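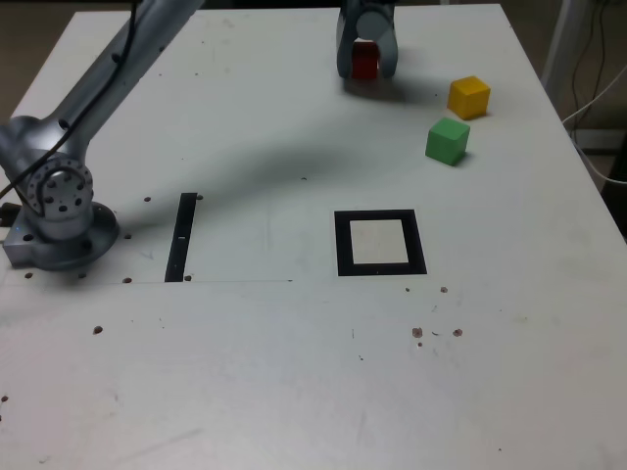 An afternoon at the Wikulex open day

I went for the free coffee and stayed for the cubes. Dennis Kirui was running the demo, and he had the arm holding a red one over the table while a yellow and a green waited their turn. I've seen toddlers do this faster, with more drool.

Dennis let me pick the next colour. I said green, feeling oddly powerful, and then spent ages asking him about the holes in the tabletop. He said every one was a former good idea.

There were 60 of us by three o'clock, most of us by the biscuits. Imke Kettler wants to go again in November. I've said yes, mainly to see if they've got more colours.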